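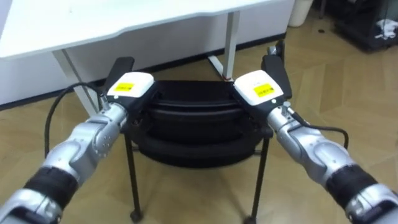
Page last changed: October

Call for participants: user review of the Udix room-setting service

Arngate Centre for Workplace Studies
Reference: Udix user review, stage two

The Arngate Centre for Workplace Studies invites applications from adults who wish to take part in the second stage of its review of Udix, a two-armed robot offered on hire by Irnel for the daily setting of offices, study rooms and small meeting rooms. There are 30 places. Participants will be paid for their time and need no technical background.

About the service under review

Udix is supplied as a complete service. Under the standard agreement, Irnel delivers the robot, prepares a plan of each room with the customer, trains a named member of the customer's staff and carries out repairs. The customer pays a monthly charge and remains responsible for deciding when the robot may work and who may be in the room at the time.

The tasks offered at present are the placing of chairs at desks, the straightening of chairs already in place and the clearing of light items from table tops. This review is concerned chiefly with chairs. The robot takes hold of the chair back with its two grippers and moves the chair towards or away from the desk. Fixed seating, stools without backs and upholstered armchairs are not covered by the service and will not form part of the sessions.

In stage one, held earlier in the year without members of the public, our staff recorded more than 2000 chair placements in rooms with several kinds of flooring. That work dealt with accuracy, noise and marks left on furniture. Stage two asks a different set of questions: whether people who would have to share a building with the service find it clear, comfortable and worth having.

What participants will do

Each participant will attend two sessions in the Escobar Building at Arngate. The sessions take place in furnished rooms with desks and movable chairs.

At the first session you will be given a safety briefing and will then watch the robot set a room. You will be asked to say aloud what you believe it is about to do, and a member of staff will note your remarks. A short written questionnaire follows.

At the second session you will direct the service yourself, using the same control tablet that Irnel supplies to customers. You will choose a room layout, start the work, pause it and start it again. You will also be asked to change one instruction part of the way through. The working part of this session lasts 30 minutes, after which there will be an interview with a researcher.

Participants will not be asked to lift furniture or to touch the robot while it is moving. A trained operator will be present throughout and will hold a stop control. You may also stop a session yourself, at any point, and you will not be asked for a reason.

Who may apply

Applicants must be aged 18 or over and able to follow spoken and written instructions in English. We particularly wish to hear from people who work, or have recently worked, in one of the following areas:

Cleaning and room preparation
Reception and front-of-house work
School, college or library support
Office management
Conference and events work

Experience in these areas is helpful but is not a condition. A number of places will be kept for people who use shared desks or study rooms and have no part in setting them out.

We welcome applications from disabled people, including wheelchair users and people with sight or hearing loss. Earlier advice to the Centre was that the tablet's sound signals were difficult to tell apart, and we should like this point examined properly. The Escobar Building has step-free access and a lift. If you need an adjustment to take part – for instance a sign language interpreter, or papers in large print – please say so on the form so that it can be arranged before your first session.

Employees of Irnel and members of their households are not eligible. Those who took part in stage one as staff are likewise excluded.

Payment and expenses

Participants who complete both sessions will receive £140. Anyone who withdraws after the first session will receive half of this sum. Reasonable travel costs by public transport will be repaid on production of tickets or receipts. Parking at the Escobar Building is limited and should be requested in advance; taxi fares can be met only where agreed beforehand as an adjustment.

Payment is made by bank transfer once the second session has been recorded as complete. It may count as income for tax or benefit purposes, and applicants who are unsure of their position should take advice before accepting a place.

Clothing and belongings

Please wear flat, closed shoes. Long scarves and loose cords should be removed before entering the session rooms, and long hair should be tied back. Lockers are provided for coats and bags. Mobile telephones must be left in the lockers during the working part of each session.

How your information will be used

The interviews will be recorded in sound only. Recordings will be typed up by the Centre, names will be removed and the recordings will then be deleted. Irnel will receive the written report of the review and will not be given the recordings, the questionnaires or the names of those who took part.

Irnel has lent the equipment for the review and has agreed that the Centre may publish its findings in full, whether or not they favour the service. The Centre receives no share of any hire charge.

Participants may ask for their answers to be withdrawn up to the point at which the names are removed. The information sheet sent with each offer explains how to do this.

How to apply

Application forms may be collected from the reception desk in the Escobar Building or requested by post from the Centre. Please state on the form which parts of the day you are able to attend. Morning sessions begin at 9.30 am and afternoon sessions at 2 pm. A small number of early evening sessions will be held if there is demand for them.

Places will be offered so as to obtain a reasonable spread of ages and working backgrounds, and not in the order in which forms arrive. All applicants will receive a written reply. Those not offered a place may ask to be held on a reserve list.

Questions about the review should be addressed to Demetrius Mercado, Review Co-ordinator, at the Centre. Enquiries about hiring the service should be made directly to Irnel, as Centre staff are unable to discuss prices or delivery.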